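Sink and cutlery tasks – house rules FAQ

Last tidied up in November. Applies to all kitchen sites, Bresard and Dudska included. If something below disagrees with the old Delaunay sheet, go with this page.

Quick reminder before the questions: cutlery on the counter to the left, sink clear to work in, hands out of reach of the arms while they're live.

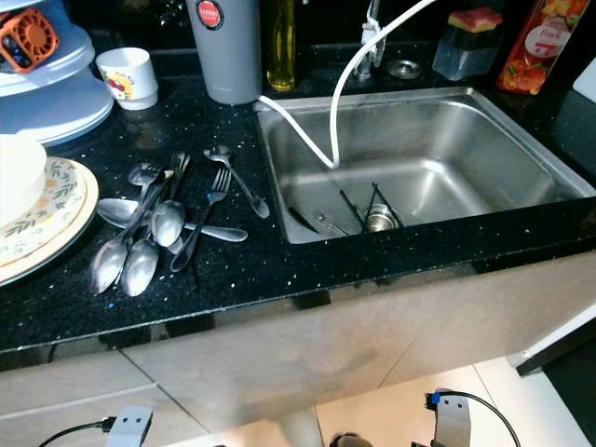 Forks and spoons piled left of the sink.
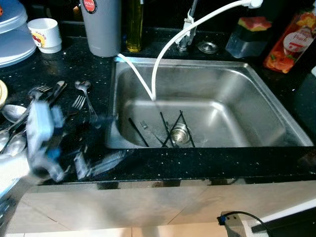
Which items are allowed in the sink?

Cutlery, chopsticks, plastic cups, the small rack. No thin glass. Ceramic bowls only if the site lead has said yes for that session.

What about knives?

Table knives fine. Anything with a proper edge needs to be on the run sheet before you start, and it gets placed by hand with the arms stopped. Blade facing away from where people stand. If you find a sharp knife that isn't on the sheet – stop, take it out, carry on.

Do I have to clear the rest of the counter?

No. Normal kitchen clutter is wanted. Bottles, tumblers, cartons, sponge, all good. Two limits: nothing that would roll into the basin if nudged, and nothing open with liquid in it. Lids on.

Can the tap be running?

Only on wet tasks, and only at sites with the splash covers fitted. Otherwise tap off. Hoses that come over the sink need to hang so the gripper can't hook them on the way back up. Check it by moving the arm through its full reach once, slowly, before the first run.

The floor got wet. Carry on?

No. Pause, mop, dry the tiles right up to the cabinet, check cables. Then carry on. Write it in the log even if it was a teaspoon.

Where do cables go?

Behind the base, or looped and clipped. Never across the bit where you walk. Same for anything with a plug.

How fast can the arms move?

Setting 31 or below near the sink. Up to 91 is for free movement with no one inside the tape, and you shoudn't need it in a kitchen anyway. If the hands are moving too quickly for you to follow which fork is which, slow down.

Who can press stop?

Anyone. Don't ask first. The person driving can't always see what you can see.

What if a piece gets dropped?

In the sink – leave it, keep going, it's part of the task. On the counter, same. On the floor – pause, pick it up, wash it, put it back in the pile. Don't reach in while the arms are live, not even for one spoon.

Something's gone down near the drain. Can I grab it?

After stop, yes. Strainer stays in at all times. No strainer, no session.

How many runs before a break?

23, or when the driver says so, whichever comes first. Wipe the grippers at each break and look at the finger pads. Torn pads get swapped there and then.

Do I need to put the cutlery in the same place every time?

Please don't! Mix it up. Heap it, spread it out, cross things over each other. A neat row every time is no use to us.

When is the full safety check?

Wednesday morning, before anything is switched on. Also every 1000 runs on the Cirus counter, even if that lands midweek. The checklist is in the red folder, both sides of the sheet, people keep missing the back.

Can I eat or drink at the counter?

No. And don't use the task cups for your tea, they get handled by the grippers all day.

Where do I report a near miss?

Near miss form on the Cirus page, same day. Short is fine – what was moving, where you were standing, what you did next. Leave the setup as it is untill the site lead has had a look.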